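Small Rooms Forum > Walls, Paint & Storage > White room, now what

Page 1 of 1. Replies: 12. Views: 1779

willik_st
Posted Nov 19, 2022
Ok so quick one before work. Moved the craft stuff into the back room in April, wall is white, table is white, ceiling panels gray. Budget was 800 for everything and most of it went on the ceiling and the table. Wall paint is Datska flat, two coats. My question is do I leave the wall plain or put a shelf up. My sister says it looks like a dentist. I kind of like it?? Also there's one tiny black dot on it way down below the panels and now it's all I look at. Can't tell if it's dust or a pinhole, havent gotten the ladder out.
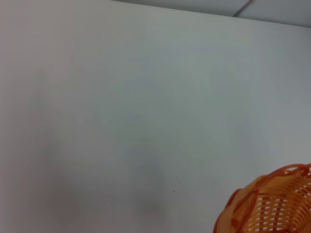
marnie_b
Leave it plain. I put shelves on every wall I ever had and every one of them filled up with junk inside a month. A blank wall is restful. Hang one thing if you must.

Oldtimer Pete
Disagree. Blank wall over a work table is wasted space. One long shelf, high enough to clear your head, done. You'll thank yourself when the table stops being the shelf.

marnie_b
The table is always the shelf, Pete. Shelf or no shelf.

Kamol Suksawat
re the dot. Wipe first, damp cloth, no soap. If it goes it was dust. If it doesn't, tiny dab of spackle on your fingertip, let dry, touch up with the same can of paint. SAME can. Flat paint from a new can will flash and then you've got a spot the size of a quarter instead of a dot.

willik_st
Can is long gone lol. Well, mostly gone. There's a skin on it

Kamol Suksawat
Cut the skin off, dont stir it in. Strain what's under. Should be fine for one dot.

tallgrass
Am I the only one who would just leave the dot

Oldtimer Pete
Yes.

dd_luangrath
Not the dot, the gray. Did you pick gray panels on purpose? I'd have gone white all the way up. Gray on top of white makes the room feel lower. We did ours gray in the Luangrath house and repainted before winter.

willik_st
On purpose yes. White on white on white was too much for me, I wanted somewhere for the eye to stop. And I'm not tall so low is ok

marnie_b
Gray is good. Ignore that. Nobody's painting the Sistine chapel up there.

dd_luangrath
Just saying what happened to us. Do what you like.

tallgrass
What goes on the table? That decides the shelf question for me. If it's big stuff, shelf. If it's little stuff a shelf is useless, it rolls off or you can't see it from below. Little stuff wants bowls.

willik_st
Little stuff mostly. Clips, beads, ends of thread, things I will definitely use someday. Right now it all goes in the orange wire basket, the coily one with the loops around the rim. Love that basket. Only color in the room and when the light comes thru the wire it sort of glows. Bad part is beads go straight thru the gaps so those are in a jar.

Oldtimer Pete
A wire basket for small parts. Come on

tallgrass
Wire is fine for anything bigger than the gap. Put a saucer in the bottom if it bugs you. Or a round of felt, but then you lose the glow.

marnie_b
No felt!! Keep the basket, keep the wall bare, let the orange be the thing. If you want a second color make it close, a rusty red or something, not blue.

willik_st
Ok thats kind of what I was thinking. Basket stays at one end and the rest of the table stays clear. That's the rule anyway

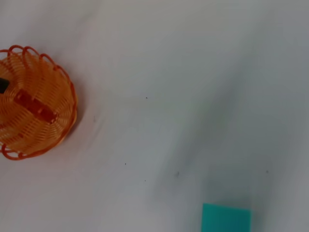
Filed under: Storage > Baskets & Bowls

Oldtimer Pete
Fine, it's a nice basket. Still say shelf. Put the basket on it.

willik_st
Then I'd be looking at the bottom of it

Kamol Suksawat
Bottom's the good side on a coiled one. But I'd hold off on drilling anyway. Live with it till spring, if you keep walking off to fetch things from another room then put up a short shelf, 4 ft is plenty. Easy to add, a pain to patch.

dd_luangrath
Agree with Kamol there. Patching flat paint is miserable.

willik_st
Ok decision for now. No shelf. Basket on table. Dot gets the damp cloth tonight if I can find the ladder, it's behind the bikes I think. Thx all, gotta run

tallgrass
Leave the dot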